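# skanonum-corn-reheat

README, updated 15th July. Notes for anyone picking up the corn set. Written fast, will tidy later.

## What's in it

Short episodes of one small kitchen job – heating up a cob of corn in a countertop microwave. One cob per episode. 610 episodes in this release, 32 held back for testing. The January drop had the soup bowls too, those moved to Gremier and are not coming back here.

Folders:

- `episodes/` – one folder per run
- `labels/` – step labels, plain text
- `setup/` – table notes, food list
- `old/` – ignore unless you need the January splits

## The task

Cob goes in a shallow clear dish. Dish goes in the microwave, door shut, heat, door open, dish back out on the table. Some runs start with the door already open, some with it closed. Check `door_start` in the label file before you sort anything, Zohreh lost an afternoon to that.

Corn is yellow sweet corn, husk off. Frozen cobs only in the first batch, they left puddles in the dish and the labels for "wet dish" were a mess so we dropped the tag.
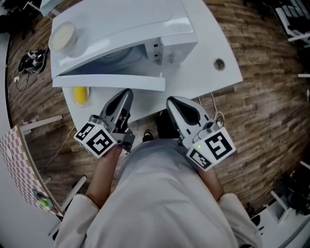 Heat times are short. Long enough for the plate to turn a few times, not long enough to cook anything properly. Don't use the timings as a recipe. If you want cooked corn go longer.

Dishes: shallow ones only. The deep ones caught on the turntable and we threw those runs out. Lids not used.

## Labels

Seven steps, in order, one line each:

 reach_dish
 lift_dish
 place_inside
 close_door
 heat
 open_door
 take_out

Start and end in milliseconds. Anything under 3000 for `heat` is a run where the knob wasn't turned far enough, keep or drop as you like. Tamer Nassar did the first pass of labels, Zohreh Naseri checked them. Where they disagreed the line has a `?` at the end. There are still a few with two, thats a script bug.

## Known problems

- `take_out` sometimes ends late, after the dish is already down
- cob rolls in the dish in a lot of runs, not labeled
- some runs have other dishes around, not part of the task, no labels for them
- door left slightly open in a handful of `close_door` steps – tagged `door_ajar` but only from episode 200 on
- food list in `setup/` says "corn, whole" and "corn cob" for teh same thing

## Using it

Fine for research and teaching. Credit Skanonum. Ask Tamer before you repost the whole thing, the zip is big and the mirror has a cap of 4000 downloads.

Butter runs are planned. No date yet.

Related items

- gremier-soup-bowls
- kazemi-dish-rack
- kazemi-fridge-shelves
- pluvum-toast-and-plates
- skanonum-table-wipe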